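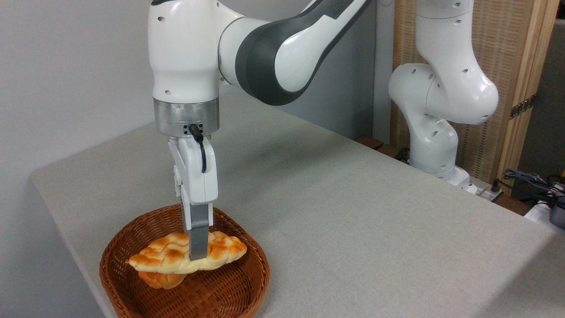
How to plan your first overnight trip on flat water with a packraft or touring kayak

I wrote this page for people who already paddle for an afternoon and want to stay out for one night. My home river is the Waso, slow and wide in its lower part, so I will use it for the details. On another river you will need to change the numbers, but the order of work stays the same.

Step 1. Choose the section

Take a section which is shorter than you think you can do. On a day trip you carry a sandwich and a jacket. With a tent, food and water the boat sits lower and turns more slowly, and you will also stop more often. If your usual day is five hours on the water, plan for four.

Mark every place where you can get out. I mean a real exit, where a road or a good path comes to the bank. On the Waso between the Ranasinghe bridge and the old ferry landing at Stinidetti there are 2 such places, and they are both on the left bank. Write them on the map in thick pen, because a phone screen is hard to read in sun with wet fingers.

Step 2. Look at the water level

Find the gauge nearest to your section and read it for several days before the trip. One reading tells you little. What you want to see is if the level goes up, goes down or stays.

My own limit for the lower Waso is 254 centimeters at the bridge gauge. Over this, the gravel bars where we camp become small or disappear, and there is wood coming down. My limit is from my own notes and it has meaning only for this gauge. Ask a local club what they use on your river.

Check the wind also. Many beginners look only at rain. But on a wide and slow river the wind against you is much worse than rain, and in the afternoon it is usually stronger. Start early.

Step 3. Weigh the load

Put everything you want to take on the floor and weigh it in bags on a kitchen scale or a luggage scale. Then look at the maximum load of your boat, which is written in the manual, and remember that your own body is part of it. I like to stay well under the maximum.

My list for one night:

Tent, mat, sleeping bag
Stove, one pot, lighter in two different bags
Four liters of water for one person
Dinner, breakfast, and one extra meal
Dry clothes, complete, including socks
Headlamp
First aid kit and repair tape
Spare paddle, at least one for the group
Whistle, fixed to the life jacket

My sleeping bag is 780 grams and it is good for summer only. When I went with Myung-ja Sun in October I took the heavy one and I was still cold at four in the morning. So look at the night temperature in the valley, not in the town.

Step 4. Pack the boat

Heavy things go low and near the middle. Water bags go directly behind the seat. Light things like the sleeping bag go to the ends. Use several small dry bags and avoid one large bag; small bags fill the space better, and if one leaks you lose less.

Close each bag, press the air out, then roll the top three times or more. After that, put the packed boat on the water in a shallow place and sit in it. If it leans to one side, move the bags now. Tie everything which is on the deck.

Keep these where your hand can reach them: map, snack, drinking water, rain jacket, and the phone in its waterproof case.

Step 5. Arrange the transport

Two cars is the easy way. Leave one at the end, drive together to the start. Please check that the key of the second car is in the boat and not in the first car! Chang-ho Yoon and I made this mistake once and we walked a long time on a farm road in neoprene shoes.

With only one car, you can leave a bicycle at the end. In the Waso valley there is also a bus, but the driver takes a packraft only when it is rolled and dry.

Step 6. On the water

Agree who is first and who is last. The last person carries the repair kit. Nobody goes out of sight around a bend without waiting on the other side.

Eat before you are hungry. We stop each hour for a few minutes, even when all feel strong. In the afternoon begin to look for your camp two hours before sunset. Do not leave it until it is getting dark — good places look all the same in bad light.

Step 7. Camp

First ask if camping is allowed, and ask again each season, because rules change. Put the tent higher than the line of dry branches and grass on the bank. This line shows you where the river was at its last high water. Carry the boats up as well and tie them to a tree. Push a stick into the sand at the edge of the water, and look at it before you sleep. If it stands in the river later, you know the level is rising.

Step 8. In the morning

Drink something warm, read the gauge again if you have signal, and send a short message to your contact at home. Our contact is usually Hwa-young Joo. She has our plan on paper with the latest hour when we should call, and the number of the local rescue service.

At home, open all the bags the same evening and hang everything. Write down what you did not use. My list above was almost twice as long after my first trip.

Last changed April 30, 2026: corrected the side of the exits in step 1. Thank you to Dénes Borbély for writing to me.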